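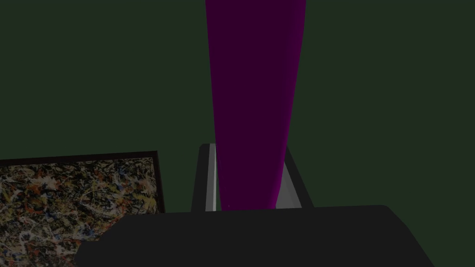 Wrist view, simulated: the purple object between the two gripper fingers, with the splatter painting at lower left.

# Skurcombe Teleop: simulated handling demonstrations

Last updated: February
By the Skurcombe data team

## Summary

Skurcombe Teleop holds 2,312 demonstrations of a simulated arm with a two-finger gripper. Every one was driven by a person using remote control. No scripted motions or planner output are included. The set is meant for training and testing policies that learn by imitation, mainly from the wrist camera.

The recordings were made in the Drolville simulator with the Tran hand controller. Clotska is the name of the file format and of the small reader that comes with it.

## What is in an episode

Each episode is one attempt at one task, from the moment the operator presses start to the moment they press stop. It contains:

- wrist camera images
- joint positions and gripper opening
- the operator's commands, as sent by the controller
- a one-sentence instruction
- a success flag, set by the operator at the end

Images and joint readings are stored at 25 steps per second. The longest episode is 900 steps. Anything longer was stopped by the recorder and is not in the release.

## Tasks

There are 12 tasks. They cover picking up, placing, standing an object on its end, pushing, and moving an object past another one without touching it. The objects are plain shapes in flat colours. Some tasks also place a flat item, such as a framed painting, where it can be seen by the camera. In most tasks it is only there as clutter, but in two of them the instruction refers to it.

Instructions were written before recording and shown to the operator on screen. Wording varies between episodes of the same task, so do not use the instruction text as a task label. Use the `task_id` field.

## How the demonstrations were collected

Operators held the Tran controller in one hand. Moving the hand moved the gripper, and the trigger closed the fingers. A second button paused the link so that the operator could bring their arm back to a comfortable position. Paused steps have been taken out, which leaves a small jump in the timestamps but none in the joint positions.

Operators had the wrist view and a fixed side view on screen while they worked. Only the wrist view is released. This matters for tall objects, where the top can be outside the wrist view during a grasp. An operator could check it in the side view and your policy can't.

New operators did a practice session first. Practice episodes were deleted.

## Loading

Install the Clotska reader, then:

```
from clotska import open_set
demos = open_set("skurcombe_teleop")
ep = demos[0]
print(ep.task_id, ep.instruction, ep.success)
```

Commands are in the gripper's own coordinates. Set `base=True` when opening the set if you want them in the robot's base coordinates.

## Known problems

- Failed attempts are included. Filter on `success` if you only want good ones.
- The success flag is the operator's own judgement and has not been checked a second time.
- Hand tremor shows up in the commands, most of all during slow placing. We have not smoothed it.
- Contact in Drolville is stiffer than in real life. Grip forces should not be carried over to a physical robot.
- Lighting is dim in some episodes and one side of an object can be much darker than the other. Simple colour matching does badly on these.
- All operators were right-handed.

## Splits

The held-out split is by starting layout. Every task appears in both parts. Please don't tune on the held-out part.

## Changes

The current release fixes a wrong sign on gripper opening in the pushing tasks. If you downloaded an earlier copy, fetch those files again. The other files are the same as before.

Contact: use the issue tracker for the Skurcombe project | © Skurcombe data team | Back to top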